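Entwistle Bath Towel, Mid-Weight

Item 714 | Bath & Laundry | Sold singly or in a set of 6

Let's get the bad news over with. This is a towel. It has no app, it will not change your mornings, and it was not inspired by a monastery. It dries you after a bath and then it hangs on a hook until you need it again. We have sold it for nine years and people keep coming back for more of them, usually after a child has left home and taken the good ones.

The Entwistle is cotton terry, looped on both sides, with a flat woven hem that stays flat. Our buyer, Denise Garside, spent a long winter washing competing samples in her own machine and came back with strong opinions about hems. A hem that shrinks faster than the rest of the towel gives you that pinched, bow-tie look at each end. She turned down two mills over it and still brings it up at lunch.

Weight is a matter of taste. The hotel-style towels in our Ametti range are heavier and feel wonderful for the four minutes you're using them. They also take until the following evening to dry, and in a bathroom without a window they start to smell like a pond. The Entwistle is a notch lighter. Hang it open over a rail and it should be ready for the next person, assuming the next person isn't already banging on the door.

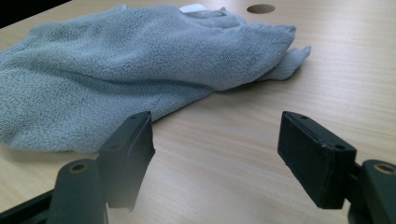 Plitix Mill Shop, November

New this month: the set of 6 now ships in a plain cardboard sleeve. The old drawstring bag has been retired, to the grief of everyone who was keeping onions in it.

Washing

Wash before first use, warm, with like colors. Expect lint the first couple of times. Skip the fabric softener, which coats the loops and leaves you with a towel that pushes water around your back. Tumble on medium or line dry, and give it a good shake first. If you pull a loop, snip it with scissors. Do not tug it. You will want to tug it.

What customers say

"Bought two, then bought six more. My husband has been told which ones are his." Elsie Inskip

"Perfectly good towel. Description on the website is a bit much." Hayley Heywood

"A little scratchy out of the package, fine after the second wash. Would like a bigger hanging loop." Şükran Sarıgül

(The hanging loop is being looked at.)

Goes with: Entwistle hand towel, Entwistle washcloth, Bisten over-door rail

Returns accepted unwashed, in the original packaging. Questions about bulk orders go to Kelly Hebden at the mill shop desk, mornings only.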